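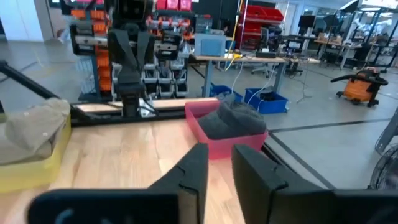
Inside the Raren label works: notes from the open day
27/01/2018

I have been designing labels for years and I'd never stood next to a press while one of my own jobs went through it. So when Raren, who print most of our drinks work, opened their doors to customers and local design students, I put my name down the same afternoon.

The works is on the edge of town behind a tile warehouse, and you smell the varnish from the car park (I like it, my colleague Ritu Katiyar does not). There were 17 of us in the morning group. We got tea, a hi-vis vest each and a long talk about keeping sleeves and scarves away from rollers, then Emmett Mercado, the press manager, took us through.

We started in the plate room. I had pictured something grand, but it's a narrow place with a sink at one end and racks and racks of soft plates hung up like shirts. Each colour has its own plate. Emmett held up the black plate from a Plivia cordial label, one of ours, and all my tiny ingredients text was there in relief, backwards, and you could run a thumb over it! He pointed out the legal line along the bottom and said very politely that whoever set it in a light weight at that size had cost his team a morning. That was me. It's going up a weight in the next version.

Then the presses. Raren run 2, an older one for short jobs and a newer one that takes eight colours plus a varnish. The newer one was on a ginger beer label for Gallagher, and what I loved was watching the picture build. At the first station there's only a pale yellow smudge going by, a bit further on the bottle shape turns up, and then the copper foil goes down and the whole thing wakes up. When they slow the web for a check you can lean in with a loupe and see how the colours sit on top of each other. The students had to be moved along. So did I.

We were shown how they match a brand colour, too. Ritu asked why the green on our elderflower label looked duller on the uncoated stock than on the proof, and the ink technician mixed a small pot and drew it down on both papers while we stood there. Same ink, same pot, and they looked like two different greens. I've explained that to clients dozens of times and never half as well as she did with a bit of paper in each hand. She let us keep the strips.

After lunch (very good cheese pasties) we had an hour with the paper samples. There are 40 stocks in the standard swatch book, and a drawer of odd ones for anyone who asks. My favourite was a thick cotton one, 195 gsm, that takes a blind emboss beautifully. It would be hopeless in an ice bucket, as Emmett pointed out, but I have a boxed gift set in mind for August and it could go on the sleeve.

The last stop was artwork checking, where they showed us Netside, the online proofing system they're moving everybody on to. You can turn single inks on and off and leave a comment pinned to the spot, and the barcode check runs by itself. I'd still want a paper proof for anything with foil.

They plan to run another one in the summer. Wear flat shoes, take a loupe if you own one, and ask to see the plate room early, before it gets crowded. Ritu and I have already asked to come back on a day when one of our own jobs is on press.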